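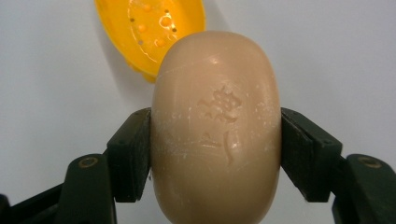

Item 1. Where the collection stands
Flostura working group, June 2019. Present: the Bridadholm bench team, two people from Trotberg, one from Wallin by phone.

The bench team reported 3,145 recorded examples, all made with the hand-held gripper. Of these, 247 are soap and soap dish. Trotberg asked how many of the 247 differ from each other in any way that matters. The bench team said the dish gets moved between takes. Trotberg said moving a dish a hand's width is not variety and asked for that to be minuted.

Item 2. The soap examples
Discussion of the bar with the character pressed into its face. It is held on edge with a pad against either side, and the yellow dish sits behind it on a pale surface. Wallin doubted that a system trained on this would cope with a white bar in a white dish, or with any bathroom shelf that has other things on it. The bench team thinks the plain background helps early on. No figures were offered for this and the point was left open.

Trotberg also noted that the bar hides whatever part of the gripper is beneath it, and asked how anyone labeling the examples is meant to judge the depth of the grip. Labelers are guessing at present. One of them had marked the same take "good" and "unsure" on different passes.

Wallin asked whether worn soap and new soap should be logged separately. Agreed, with some grumbling about the extra column.

Item 3. Target for October
The earlier plan asked for more than 100 new takes per object. Trotberg called this a number picked to look good in a report and would sooner see 10 objects done in several rooms. The bench team objected that every new room means setting up the lights again. No agreement. The old target stands for now, under protest from Trotberg.

Item 4. Actions
Bench team: add the worn/new column; record soap on at least one patterned surface.
Trotberg: write down what would count as a different example, in one page.
Wallin: relabel a batch of the soap takes without seeing the first labels, and bring both sets to the next meeting.

Item 5. Other business
The shared folder is full again. Bridadholm to ask for more space.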